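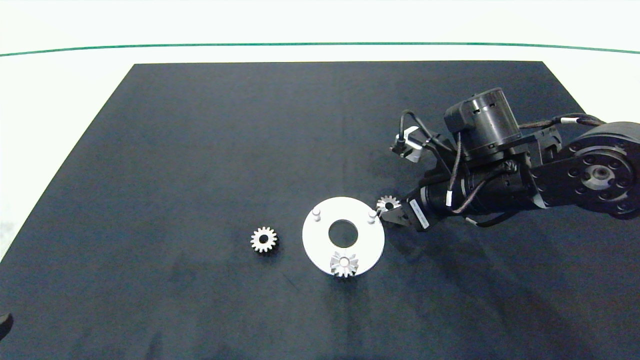 Gear assembly station, Gondomwood workshop: base plate with two pins, and three metal gears.

Gondomwood Skills Workshop
Progress report to the Kevgate Fund, second reporting period

1. Purpose of the grant

The grant supports a bench program in basic mechanical assembly. Its central exercise is a small gear set, in which metal gears are placed on the upright pins of a white base plate. The exercise was chosen for its low cost and short duration, and for what it teaches about alignment and the meshing of teeth.

2. Work completed

The base plate has been revised. The earlier rectangular plate has been replaced with a circular one, open at the centre, which can be picked up easily and stored on a peg. The revised drawing was approved in April and all plates now in use conform to it.

Dark mats have been laid at the assembly stations. Small metal parts had been difficult to find on the white benchtops, and instructors reported frequent delays while dropped gears were located. The mats mark easily and several already show scuffing. They remain serviceable, and replacement is not proposed in this period.

In total, 239 assembly sessions were held against a target of 80 per term over two terms. The additional sessions were met from existing consumables.

3. Matters arising

Gears supplied in the first order from Bilyk varied slightly at the bore, and nine were returned. The supplier replaced them without charge. Incoming gears are now tried on a reference pin before they are released to the stations, and the check is recorded in the parts log.

The pins are short, and some participants have asked for a longer version. Radek Sýkora, program coordinator, has advised against a change until the present plates have been in service for a full year. The steering group has accepted this advice.

4. Expenditure

Spending is within budget under all headings. A modest underspend on printed materials is recorded in the attached statement. The workshop seeks the Fund's approval to apply it to storage trays, so that gears and plates may be kept together as labelled sets.

5. Next period

Work will proceed on the written guide for instructors, a draft of which has been circulated for comment. The final version will be forwarded to the Fund with the next report.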